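## 4. Recording a cluttered-table session

You've finished the camera check in Section 3, so now comes the fun part: getting the robot to do something with a tool while a lot of other stuff is sitting on the table. The Padero method is our way of finding out whether a learned skill still works when the things around the target change. It needs very little gear and you can get a first result in an afternoon.

We run it at the Bunwood lab with a toy hammer and a toy to hit. Grip, lift, aim and strike are all in one short task, and a miss is easy to spot on the recording. We love this task! It looks silly and it has taught us more about aim than the peg board ever did.

### 4.1 Before you start

You need:

- a table with a soft cloth or felt top, pulled flat
- a plain, dark backdrop behind the table
- one target toy and one hand tool
- a handful of household things for clutter: cartons, tubes, brushes, opened boxes
- the Wondmont recorder, with the session folder already made

Pick clutter with printing on it. Plain blocks are too easy, and a policy trained with them tends to fall apart the first time it meets a cereal box. Long flat cartons are great because their corners hide things from a low camera but not from a high one. An open box with its flaps out is even better.

> **Note:** Leave the clutter in its shop packaging. Don't tape over logos or turn labels to the back. We tried that in January and had to redo the whole set.

### 4.2 Laying out the table

1. Smooth the cloth from the back edge toward you. A ridge under the toy will tilt it.
2. Put the clutter toward the back of the table. Items may touch or lie across each other.
3. Put the target toy nearer the front, on the side of the arm that will hold the tool.
4. Keep a good stretch of cloth clear on the other side. You'll move the target there in 4.5.
5. Step back and look at the chest view on the recorder. The target and the head of the tool should both be easy to make out at the start of the strike. 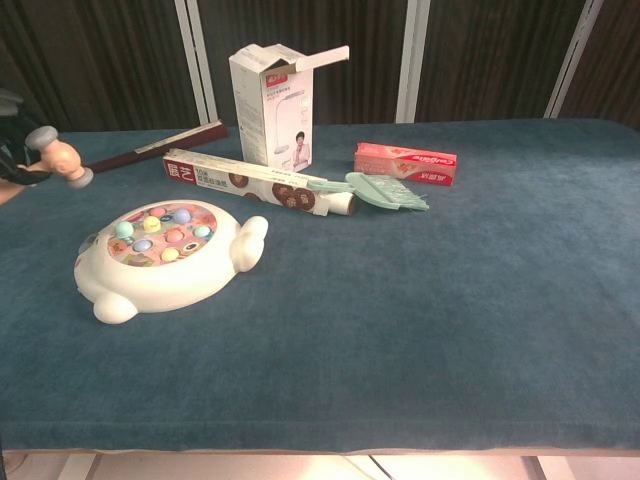 6. Save the layout under a short name. Use words you'll still understand next month ("lamp box left", say) and skip the codes.

If the target slides when you nudge it with a finger, swap the cloth for one with more nap. Don't glue or tape the toy down. A toy that can shift a little gives you much better data, and the recovery moves are some of the most exciting clips we have.

### 4.3 Recording the strikes

A block is 6 strikes on the same layout. Do them all before you touch the clutter.

1. Press **Arm** on the recorder and wait for the steady tone.
2. Bring the gripper to the tool handle and close it. Grip well back from the head so the fingers don't hide it.
3. Raise the tool over the cloth and hold it still until the tone sounds again.
4. Strike, lift clear, and return to the hold position.
5. Press **Mark** and choose *hit*, *edge* or *miss*. Choose right away. Memory gets generous after a few tries.
6. Repeat until the block is done.

> **Caution:** Keep your own hands off the table from the time you press **Arm** until you press **Mark**. If something falls over, let it fall. Stop the block afterward if you need to.

A fallen box doesn't spoil a strike. Mark it as usual and add the word "fell" in the comment line. The Baumgartner review script picks that word up and sorts those clips into their own folder, where they make a lovely little test set.

### 4.4 Adding the head view

The chest view is close and low, so it's good at showing contact. The head view takes in the whole layout and the robot's own arms. Recording from both places lets you ask the question this method was built for: which view is the policy leaning on?

1. Keep the layout you saved in 4.2.
2. Switch the recorder input to **Head**.
3. Bring the arms to a resting pose with both hands in view.
4. Reach toward the target with one hand and leave the other near the front edge.
5. Scrub through the clip and look for anything that crosses in front of the target.
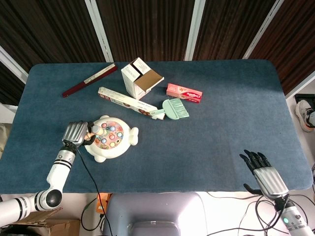
Cable routing deserves a few minutes of your time before you record a reach. A loose cable can drag at the wrist, and it also becomes a landmark that the policy may learn by accident. With the left hand out over the toy, the thin black cable from its wrist runs across the tabletop and down over the front edge, so that's the line to check at every new pose. Lift the slack by hand with the arm powered down, set it where you want it, then run the reach once at low speed before you record.

> **Caution:** Check the floor as well. Cables in front of the table are a trip hazard, and a shoe on a cable can pull an arm off its pose.

### 4.5 Moving the target

Now the real test! Leave every piece of clutter exactly as it is and move only the target.

1. Shift the toy to the clear stretch of cloth.
2. Record a block with the policy running on the chest view.
3. Put the toy back, then shift it again and record a block on the head view.
4. Do this for 4 target spots, using the same spots for both views.
5. Swap 2 clutter items with each other and run the spots again.

Compare the marks spot by spot before you look at any totals. In our own runs, chest-view policies stayed sharp near the front and got shaky close to the cartons. Head-view policies were steadier across the table but gave us more *edge* marks. Feeding in both views cleaned up most of the edges, and we were thrilled to see that hold after the clutter swap.

If a block has 3 or more misses in a row, stop and redo the camera check in Section 3 before you blame the policy. A bumped mount is the usual cause.

### 4.6 Closing the session

1. Open the gripper with the tool resting on the cloth.
2. Send both arms to rest and power them down.
3. Export the session with **Save all views**.
4. Leave the layout in place until the export has been checked on a second machine.

Scoring and plots are covered in Section 5.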